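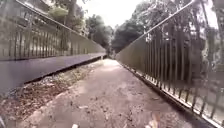 The Mentor

Vergate gave every new company a mentor, and mine had a bio 800 words long. I read it twice on the bus and still couldn't say what he had done. He had been a catalyst. He had sat at the intersection of things. He had helped launch 18 ventures, and when I looked them up I found four, one of them a sandwich shop.

We met in the glass room they called Tulevon. All the rooms had names like that. I laid out what Kurora did, which was keep track of spare parts for hospital beds, and he closed his eyes while I talked.

"But what's the story?" he said.

"A wheel breaks," I said. "They need another wheel."

He wrote down the word wheel and drew a circle around it.

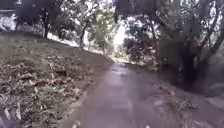 By June we had been through 12 of these sessions. I had a purpose statement, a second purpose statement, and a slide with a mountain on it. We had one customer, a small hospital that had found us before I ever walked into Vergate. They paid on time and never asked about the mountain.

"You're thinking like a supplier," he told me.

"We are a supplier."
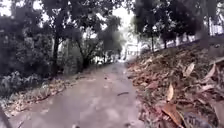

He looked sorry for me. Then he told me about Ngui, the star of the last group, which had raised a lot of money to do something with sleep. I asked if it worked. He said that was an early question. I asked when the late questions started, and he checked his phone.

On demo day he introduced me from the stage. He said he had seen it from the first minute, the wheel, the simple human wheel, and people clapped. I clapped a little too, before I remembered I was supposed to be walking up there.

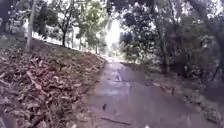 The hospital called while I was in the parking lot afterward. They wanted more casters and a better price on side rails. I sat on the curb and wrote the order on the back of the program, across his bio, where there was plenty of room in the margin.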